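Right, gallery time! I've been promising these since January and Vandana Semwal (my partner in crime on the Detetti build) has stopped asking nicely. Detetti is our bedroom helper, a home-made arm on a wheeled base whose one great ambition is to open a bedside drawer, take something out and shut the drawer again. I do the mechanical bits, Vandana does the code, and we both do the swearing. 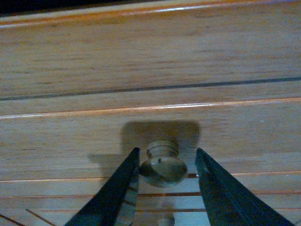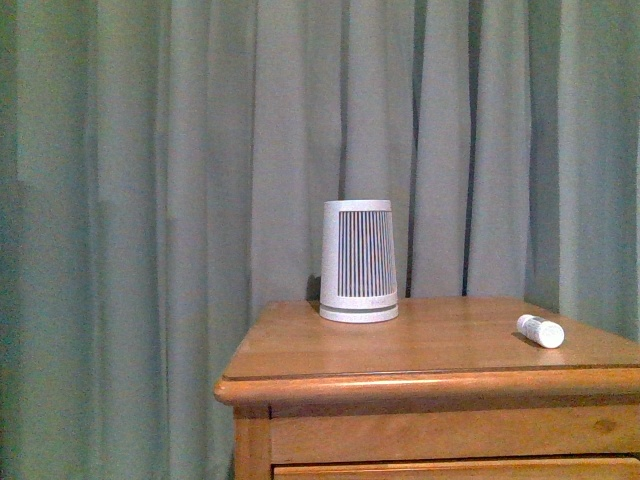
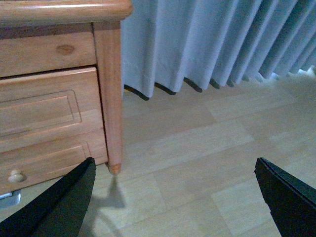
*Top to bottom: fingers either side of a drawer knob, the top of the nightstand, and the view down by its foot with the gripper open.*

**Why drawers?**
My gran used to keep everything in hers, and I thought a drawer would be an easy first job. Ha! A round knob is a horrid thing to grab. The fingers want to slide off the dome, so we go for the neck behind it, and that means getting the tips in close to the wood without scraping the varnish. I've gone through 2 sets of finger pads already and the third set is drying on the windowsill as I type.

**The fingers**
They're printed, black because that was the reel I had (from Stistora, and there's still 400 grams left if anyone local wants it). The first pair were dead straight and far too fat. The tapered ones are miles better, and I can swap them with one screw each, as long as I haven't lost the screw.

**The code**
Vandana calls her drawer routine Lau. It lines up on the knob, creeps in, closes, then pulls back slowly while watching the motor current. If the current climbs too fast it lets go and has another think. Her log is at 1559 attempts now, and that includes all the daft ones where I forgot to plug the gripper in!

**What next**
- A softer pad for the knob, probably silicone
- Shorter cable run to the wrist, it snags on everything
- Picking small things up off the top (little tubes roll, I hate them)
- Moving the lot over to the Nondau controller board, which has been sat in its bag for ages

The battery swap is done, by the way. We've gone from 800 mAh to something a good bit bigger and I'll put the wiring up when I've tidied my drawing enough for other people to read. If you want the finger files before then, leave a comment and say which servo you're using, the horn spacing is different on the older ones.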